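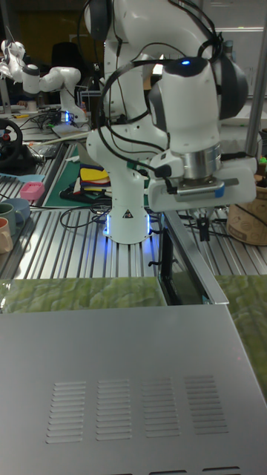 Figure 3. White robot arm and gripper over a slotted work table.

Section 4: Connecting Your Accounts and Scheduling Posts

This section covers Florutov version 5 with Motavar and Casik accounts. It was written by the Worku user group and last checked against the live product on Tuesday, December 8, 2015. The in-app help says most of this can be done in one click. We tried the one click. It connects your account with every permission switched on and fills your calendar with suggested posts, so these instructions take the long way.

Before you start

You need:
- A Florutov login with the Owner or Editor role. Viewers can open the settings pages and even change things on them, but nothing saves and no error appears.
- The password for each social account you plan to connect. Being logged in on your phone doesn't count.
- Access to the email address each account was opened with. If it belongs to someone who has left your organization, fix that first, on the network's own site.
- A desktop browser. The phone app has a Connect button, but on our accounts it only opened the help pages.

CAUTION: Do not connect a personal account to "see how it works." Disconnecting stops new posts, but Florutov keeps a copy of everything it pulled in until you ask for it to be deleted (see 4.6).

4.1 Connecting a Motavar account

1. Log out of Motavar in every open tab.
2. In Florutov, open Settings, then Networks, then Add.
3. Choose Motavar. Skip the box that says "Quick Connect (recommended)" and click the small gray link under it that reads "choose permissions."
4. Log in to Motavar in the window that opens. Check the account name at the top before going on. The window remembers the last account used on that computer, and it is easy to connect the wrong one.
5. Turn off "Read private messages" and "Find and follow similar accounts." Neither is needed for posting.
6. Leave on "Publish posts," "Read comments," and "Read basic statistics."
7. Click Allow and wait for the green bar. If the window closes and there is no green bar, the connection failed, whatever the welcome email says.

Note: The permissions page says that turning off private messages "may limit your experience." The only thing we lost was the inbox tab.

4.2 Connecting a Casik account

Casik does its approvals by email, and it is slower.

1. In Networks, choose Add, then Casik.
2. Type the account handle without the @ sign. With the sign, the page accepts it and then sends the email to no one.
3. Open the approval email and click the link within 10 minutes. After that the link goes dead and you have to start again from step 1.
4. Return to Florutov and reload the page yourself. It does not refresh on its own, despite the spinning wheel.
5. Under Casik Options, set "Repost from Motavar" to Off.

CAUTION: With "Repost from Motavar" left on, every Motavar post is copied to Casik at the same minute, hashtags and all. Captions longer than 375 characters are chopped in the middle of a word. Tags usually sit at the end, so those go first, along with any photo credit.

4.3 Setting your posting hours

Florutov will offer to pick "peak times" for you. The times are supposed to come from your followers' habits. On a brand new account with no followers at all, we were offered a full set of peak times anyway, so we wonder what they are based on.

1. Go to Calendar, then Hours.
2. Check the time zone. It is set from the billing address, not from your browser. A group that pays through a head office in another state will find its morning posts going out at odd times.
3. Click Clear Suggested Times.
4. Enter your own hours. If you have no idea what to choose, look back at your old posts and see when the replies came in. That takes a while, but at least you know where the answer came from.
5. Set "Minimum gap between posts" to whatever you can stand to read yourself.
6. Click Save at the bottom of the page. The Save at the top saves only the time zone.

Note: There is a setting called Boost Frequency. It reposts your older material whenever the calendar has a gap. Turn it off. It does not check whether an old post is still true, and it has no trouble announcing a sale or an event from last September.

4.4 Hashtags and the Trend Panel

The Trend Panel is the column on the right side of the post editor. It lists tags that are "making noise" and gives each one a score. The sales pages spend a lot of time on this panel. We would treat it as a list of things to look up, and no more.

To add a tag by hand:

1. Write the caption first.
2. Click the # button under the text box.
3. Type the tag and press Enter. Pressing the space bar instead picks the first suggestion, which is often a longer tag with a different meaning.
4. Click the little eye next to the tag to see recent public posts that use it. Read several. A tag that sounds friendly may have been taken over by people arguing, or by spam.
5. Remove any tag you would not want your name beside.

To turn off automatic tags:

1. Go to Settings, then Editor.
2. Clear the box marked "Add trending tags when score is over 70."
3. Clear it again for each connected network. There is no master switch.

What the score means is not explained anywhere we could find. We have seen the same tag get a high score in one account and a low one in another on the same afternoon. The help page calls it "a blend of signals." A high score did not bring us more replies that we could notice, and we don't know of any test that shows it should. If you want to find out for your own account, post with and without trending tags for a while and keep your own notes in a spreadsheet. Don't use the report page for this, as it leaves out posts that did badly unless you change the filter to All.

CAUTION: Challenge tags and awareness tags often ask people to post pictures of themselves or their children. Get clear permission before reposting someone else's picture, even when they used the tag. Florutov's Repost button does not ask for it, and the credit line it adds is not the same as consent.

4.5 Scheduling your first post

Make the first one dull. You are testing the plumbing.

1. Click New Post and pick one network only.
2. Type a plain caption and add one picture.
3. Open Preview. The preview shows the Motavar layout no matter which network you picked, so use it to check spelling and not much else.
4. Set the time for later the same day.
5. Click Schedule. The post should appear on the calendar in solid blue. Striped blue means it is waiting for approval, and it will wait forever if no approver has been named.
6. When the time comes, look at the network itself in a browser where you are logged out. The word "Published" on the Florutov calendar means only that the post was sent.
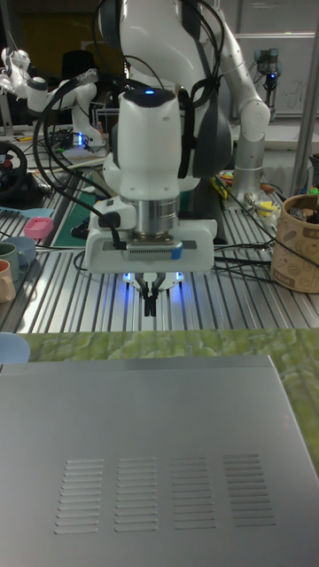

7. If the post shows up properly, delete it on the network and then on the calendar, in that order. Done the other way around, the calendar entry vanishes and the public post stays up.
8. Repeat for each connected network.

Note: Pictures are made smaller on upload and there is no way to stop it. Small lettering inside a picture may not be readable afterward. Put dates and addresses in the caption.

4.6 Disconnecting and asking for deletion

1. Go to Settings, then Networks, and click the gear next to the account.
2. Choose Disconnect. Ignore the offer to "pause" it. A paused account still collects comments and statistics.
3. Go to the network's own site, find the list of connected apps, and remove Florutov there too. On Motavar it is under Privacy. On Casik it is under Account, on the second page.
4. Back in Florutov, open Help, then Contact, and pick "Data request" from the list. Say in plain words that you want stored posts, comments, and messages deleted.
5. Keep the reply. Ours said the request was "complete," and the old comments were still in the search box when we looked. A second request cleared them.

4.7 Common problems

The network shows as connected but nothing posts.
Check whether the password was changed on the network side. Florutov does not notice this until a post fails, and the failure notice goes only to the Owner.

Posts appear twice.
Either "Repost from Motavar" is on, or two people have connected the same account under different team names. Disconnect one.

The follower count doesn't match the network's count.
It never has for us. Use the network's own number.

A post was sent at the wrong hour.
Look at the time zone first (4.3, step 2), then at Boost Frequency. If both are right, check the History tab to see who last edited the post. Moving a post on the calendar by accident is very easy with a trackpad and leaves no warning.

The Trend Panel is blank.
Reload the page, or leave it blank.

Continue to Section 5 for comment filters and blocked words. Anyone running an account that takes public comments should do that part before inviting the rest of the team.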